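Workshop notebook, ceramics bench and tea corner
15/04/2019
Written by Tươi Cù, with remarks from Nga Ông in the places I mark

Continued from the last entry. I had left open the question of how the mugs should rest after washing, and which ones stay in the set. Nga wants the answer before we order more from Hoàng, so today I tried to finish this part.

First, what is in the set now. I keep the same names as in the December list, so we do not confuse them: the map mug (light blue), the lemon mug (pale yellow-green, we say lemon although it is more like a young lime), the facet mug (dark green), the cream cup and the white mug. The cream cup is officially not a mug. It came from the Jometti box and it has stayed with us.

Weighing. I did not weigh all of them again. The facet mug feels the heaviest in the hand and I think this is the thick foot. When I have the good scale back from Nga I will fill in the column.

Resting position. We discussed this already many times. My opinion is still rim down on a tray. Nga's opinion is rim up on a cloth, for the reason that the rim is the place where the mouth goes and she does not trust the tray. I wrote down both opinions in the last entry and I don't want to repeat all of it. What I did today is only to set the mugs on the beige tray, rim down, and look at how much place they need when the handles point outward.

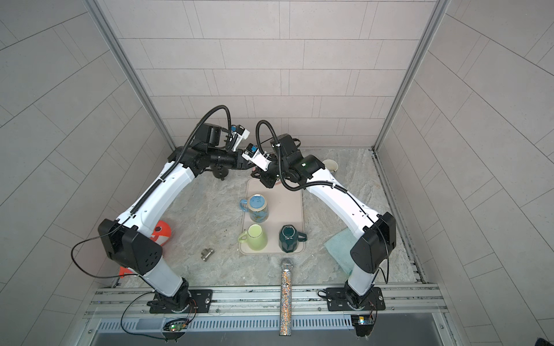 The handle direction is more important than I thought in December. If the lemon mug has its handle to the left and the facet mug has its handle to the right, they can stand side by side and the handles do not knock. When I turned the facet mug the other way in my hands, to compare, the handle wanted exactly the place where the lemon mug has its body. So the rule for the tray is: front row, handles to the outside. For the back row I have no rule yet. The map mug takes the back-left place and the fourth place I keep free, so that a person can put down a wet mug without first moving the others.

I considered the cream cup for this fourth place. Nga says no, the cup has a thin rim and she is afraid for it beside the facet mug. I agree with her. It can stand alone, behind.

Small accident of last week, I must write it somewhere: the lemon mug has a chip inside the foot ring. It is very small, you find it with the fingernail. It does not touch the drink and I do not count it as damage, but the foot ring can scratch a soft surface. Please do not put this mug on the painted shelf.

Glaze notes, copied from the loose paper before I lose it:
Facet mug: Iltorar green, two coats. Test tile fired at 1079. The edges of the facets came out lighter on the tile, which we both like.
Lemon mug: same clay, other glaze, fired at 1000. Nga thinks this was too low and that the chip comes from there. I am not sure. I would like to make one more before we decide.
Map mug: bought, not ours. We keep it for comparing the handle. The handle is comfortable for a big hand and also for my hand, and I want to understand why. I measured the opening with two fingers and then with three. With three it is still possible.

Cloth. The teal one is too thin for drying a full set. It is good for wiping one mug and after that it must go on the line. If we use Nga's method (rim up on a cloth) we need something thicker, for example the waffle kind. I asked the shop for the Fonska ones but they had only large sizes. Large is not bad, we can cut and sew the edge. Nga has the machine at home.

Table. The marble pattern is nice to look at but it is not a kind surface for an unglazed foot. Also I see every crumb of clay on it, and still I forget to wipe. After work please wipe with a damp sponge first and the dry cloth after, not the dry cloth alone, it only moves the grit from one side to the other side. Grit under a foot ring makes a terrible sound.

The white mug. I had left it out of the set because it has no history with us, somebody bought it as a quick replacement. Nga asked me to put it back in the list and I did. For the comparison it is useful to have one mug which is completely ordinary. Its place is the back-left corner of the table, away from the elbow.

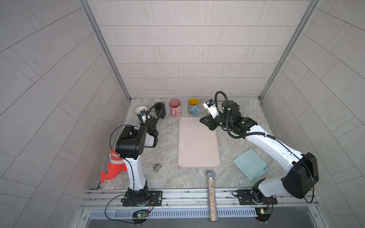

White mug at the back-left, specks still on the table.

Remark from Nga: "Dark inside is better for coffee and worse for checking if it is clean. I want one of ours with a light inside and a dark outside." I think this is a good idea for the next firing. The Iltorar green outside and the plain transparent inside. The border at the rim will be the difficult part, as always. Last time I used wax on the lip and it ran down.

Questions which stay open:
Does the foot of the facet mug need to be so thick? I would take off a little at the trimming, maybe the thickness of a coin, and see if it still stands quiet.
Do we write the glaze code under the foot or inside the foot ring? At this moment it is half and half and this is confusing.
Who has the short trimming tool with the red tape?

To order from Hoàng: 4 bags of the smooth clay, and ask if the price is the same as in December. Not the one with grog, for mugs I find it too rough on the lip. Also ask for a second tray like the beige one. If they don't have beige, any light color is okay, on a dark tray I don't see the drops.

Nga will try her cloth method with the facet mug and write the result under this entry. I left half a page free for her.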